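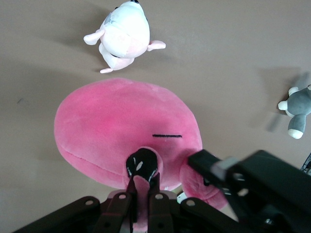
Reading time: 2 min

Speaker notes: Finding the speed of sound with a tube and some water
Friday session, Purncombe school, physics room

Start without slides. Hold up the tuning fork, strike it on the rubber block, wait. Most people in the back rows will not hear it. Then hold it over the tube and let somebody lower the tube slowly in the water. When the sound becomes loud, stop. Say nothing for a moment.

Ask: why did it become loud at this place and not five centimeters higher? Take answers from the room. Somebody will say "echo." It is a good start, so write it on the board and come back to it later.

Slide 2. The drawing of the tube. The water closes the lower end, so the air there cannot move up and down. At the open end the air moves the most. The shortest air column which fits these two conditions is one quarter of the wavelength. Draw this with the hand, the printed figure is too small.

Please say "quarter" slowly. In Herlow I said it too fast and half of the group wrote "half."

Slide 3. The calculation. Speed is frequency times wavelength. The wavelength is four times the length of the air column, if we forget the end correction for now. Let them do it with their own reading before I show mine. Do not round too early.

Slide 4. The end correction. The air a little above the open end also takes part, so the real column is longer than what the ruler says. There are two ways to treat this:

First way, add 0.6 times the inner radius of the tube. Fast, and good enough for a first lesson.

Second way, find the next loud position further down. The distance between the first and the second position is half a wavelength, and the correction disappears when we subtract. I prefer this one. The tube must be long enough, so for a low fork it may not work. Check with the Danzer tube before the talk, it is shorter than the Brornwood one.

Mention temperature here. The speed of sound grows by 0.6 meters per second for each degree Celsius. The number 0.6 appears twice in this talk and it is only by chance — say this clearly, because students like to connect the two.

Common mistakes, if time is left:
Measuring from the bottom of the tube and not from the water surface.
Holding the fork with the prongs turned the wrong way, so it is quiet at some angles.
Touching the tube with the fork.
Writing the result in centimeters per second and then comparing it with the book. The factor is 100, so the answer looks terrible but the work is fine.

Group work, around 12 minutes. Give one fork to each table and let them repeat every reading going up and going down. They should keep both values in the table, also when they do not agree.

Return to the word "echo" on the board. The wave does come back from the water, so the student was right about this part. What is missing is that the returning wave meets the new one in step — only then the sound grows.

Questions. If someone asks about a tube open at both ends, say that the shortest column is then half a wavelength and show slide 5. If no one asks, skip it.

Dry the forks before they go in the box.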